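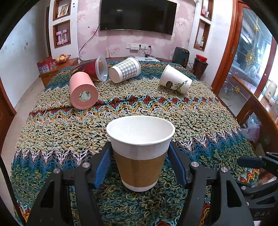

Abb. 1: Weißer Papierbecher mit braunem Band, aufrecht zwischen den blauen Belägen des Handgreifers. Unterlage: Strickdecke auf Bett.

Start Arbeitsbücher Beschaffung Geräteliste Suche Abmelden

Arbeitsbuch Greiftechnik
Eintrag vom 8. Oktober 2024
Geführt von: Waltraud Schmieder
Betreff: Bedarfsermittlung Handgreifer, Beläge und Objektsatz; Vorbereitung der Mittelanmeldung

1. Anlass

Die Mittelanmeldung für das kommende Haushaltsjahr ist bis Anfang Dezember einzureichen. Für das Vorhaben Gumede (Aufnahme von Greifvorgängen an Haushaltsgegenständen, Übertragung auf den stationären Arm) sind drei Positionen zu klären: ein weiterer Handgreifer, Ersatz für die Fingerbeläge und ein fester Satz von Greifobjekten. Die Beschaffung eines zweiten Arms ist nicht Gegenstand dieses Eintrags. Hierzu liegt die Stellungnahme der Haushaltsstelle noch nicht vor.

2. Handgreifer

Angebot Kungate: 820 Euro netto je Stück, einschließlich Halterung, ohne Kamera. Die Kamera wird aus dem Bestand gestellt. Die Lieferzeit ist im Angebot mit vier Wochen ab Auftragseingang angegeben. Eine telefonische Bestätigung wurde erbeten und steht aus.

Angebot Furkus: im Stückpreis niedriger, jedoch mit anderem Aufnahmemaß am Fingerende. Die vorhandenen Beläge wären nicht verwendbar, und die Kalibrierung müsste für beide Bauformen getrennt gepflegt werden. Die Kollegen aus der Auswertung haben sich deutlich gegen einen gemischten Bestand ausgesprochen. Ich schließe mich dem an. Das Angebot von Furkus bleibt als Vergleichsangebot bei den Unterlagen.

Zu prüfen ist vor der Bestellung das Spiel in den Drehpunkten der Fingergestänge. Bei den jetzigen Geräten wurde das Nachziehen der Schrauben bisher nach Gefühl vorgenommen und nicht durchgehend vermerkt. Für die Folgekosten ist das ungünstig, da kein belastbarer Wert für die Standzeit vorliegt. Ab sofort ist jedes Nachziehen mit Gerätenummer und Kürzel in die Geräteliste einzutragen. Ein Drehmomentschlüssel mit kleinem Messbereich ist in der Werkstatt vorhanden (Schublade unter dem Schraubstock, bitte dorthin zurücklegen).

3. Fingerbeläge

Die Beläge sind das eigentliche Verbrauchsmaterial und wurden in der letzten Anmeldung vergessen. Die Nachbestellung musste damals aus dem Titel für Kleinteile bestritten werden, was zu einer Rückfrage der Haushaltsstelle geführt hat. Sie werden nun als eigene Position geführt.

Angebot Kivum: Gebinde zu 553 Euro netto, Ausführung blau, gerippt. Die Härte entspricht nach Datenblatt der bisherigen Lieferung. Eine weichere Ausführung ist zum gleichen Preis erhältlich. Für Papierbecher wäre sie zu erwägen: Die Wand gibt bereits bei geringem Fingerdruck nach, und mit einer nachgiebigeren Auflage ließe sich die Kraft auf eine größere Fläche verteilen. Ob die Rippen bei der weicheren Ausführung schneller abreiben, ist dem Datenblatt nicht zu entnehmen. Muster wurden angefragt.

Vorschlag für die Musterprüfung:
- gleicher Bechertyp, gleiche Griffhöhe, Beläge hart und weich im Wechsel
- 300 Schließvorgänge je Belag, danach Sichtprüfung der Rippen unter der Lupe
- Becher nach jedem sichtbaren Knick austauschen, Austausch vermerken
- Ergebnis in dieses Arbeitsbuch, nicht auf lose Blätter

Nachtrag am Rand, gleicher Tag: Klebstoff für das Aufbringen der Beläge gesondert anfragen. Im Gebinde von Kivum ist er nicht enthalten. Der Restbestand in der Werkstatt ist nach Aufdruck abgelaufen.

4. Objektsatz

Für Becher und vergleichbare Kleinteile wird eine Pauschale von 300 Euro angesetzt. Bislang wurden die Gegenstände einzeln beschafft und nach Aufbrauchen durch das ersetzt, was im Handel gerade erhältlich war. Die Vergleichbarkeit zwischen den Aufnahmereihen leidet darunter. Künftig soll je Bechertyp ein Vorrat angelegt und mit Lieferquelle erfasst werden.

Die Auswahl soll weiterhin bedruckte und unbedruckte Oberflächen umfassen, ferner durchsichtigen Kunststoff. Durchsichtige Becher bereiten der Segmentierung die größten Schwierigkeiten, vor allem auf gemustertem Grund. Die bunte Strickdecke aus Abb. 1 mit ihren Zickzackbändern und Schlaufen ist in dieser Hinsicht ein anspruchsvoller Untergrund. Für die Anmeldung ist festzuhalten, dass textile Unterlagen bisher in keiner Position vorkommen. Ich schlage vor, sie in die Pauschale aufzunehmen und keine eigene Zeile zu eröffnen.

Liegende und aufrechte Becher sind in der Objektliste nicht getrennt zu führen. Die Lage gehört in das Aufnahmeprotokoll. In der Tabelle von Gumede ist das derzeit vermischt und muss bereinigt werden, bevor die Stückzahlen für den Vorrat daraus abgeleitet werden.

5. Zusammenstellung (netto)

Handgreifer, Kungate, ein Stück: 820 Euro
Fingerbeläge, Kivum, ein Gebinde: 553 Euro
Objektsatz einschließlich Unterlagen, Pauschale: 300 Euro
Summe: 1.673 Euro

Versandkosten und Klebstoff sind nicht enthalten. Die Umsatzsteuer wird von der Haushaltsstelle ergänzt. Die Summe liegt unterhalb der Grenze, ab der ein förmliches Vergabeverfahren erforderlich wäre. Der Vermerk über die Vergleichsangebote ist dennoch beizufügen. Für die Beläge fehlt ein zweites Angebot. Sollte Furkus keine passende Ausführung führen, ist dies schriftlich bestätigen zu lassen.

6. Offene Punkte

- Kungate: Lieferzeit bestätigen lassen, Ersatzschrauben für die Drehpunkte mit anfragen
- Kivum: Muster weich und hart, Angaben zur Lagerfähigkeit
- Furkus: schriftliche Auskunft zu Belägen
- Geräteliste: Spalte für das Nachziehen anlegen
- Transportkoffer: Der vorhandene fasst den zusätzlichen Greifer nur ohne Halterung. Schaumeinlage in der eigenen Werkstatt zuschneiden oder zweiten Koffer anmelden? Rücksprache mit der Werkstattleitung.
- Objekttabelle Gumede bereinigen

Die Anmeldung wird erst abgezeichnet, wenn die Musterprüfung zu Abschnitt 3 eingetragen ist. Kolleginnen und Kollegen mit abweichender Auffassung zur weichen Ausführung werden gebeten, ihre Anmerkungen unmittelbar unter diesen Eintrag zu setzen.

gez. Schmieder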